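## Week 3: dressing the cable on the Undora cell

Right, last week we got the arm bolted down and talking to the Isteo controller. Now for the bit everybody rushes – the gripper cable. I rushed it once too, and spent a whole afternoon chasing a fault that only showed up when the wrist was turned!

Start with the arm parked and the power locked off. Clip the cable at the elbow first, then work down the forearm towards the wrist. I like a bit of slack over each joint (a hand's width will do at the elbow) and a few loose loops near the gripper. Don't pull the ties up hard. The cable should still slide a little if you push it with your thumb.

Then do the slow test:

- Set the speed low and run the Mertens test path, 100 cycles.
- Stand at the elbow side, outside the cell, and watch the cable the whole time.
- If it goes tight anywhere, stop, lock off, move the clip and start again.

Log the result in Prindix under job 132, with your initials. Ours gets a new cable after more than 2,000 hours, or sooner if the jacket looks scuffed, so please write the hours down as well.
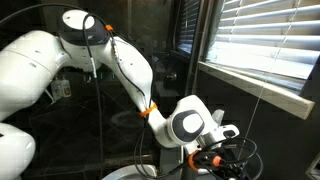

Next week we'll teach the pick points, so bring your notes on tool offsets and have another read of the section on wrist limits before you come.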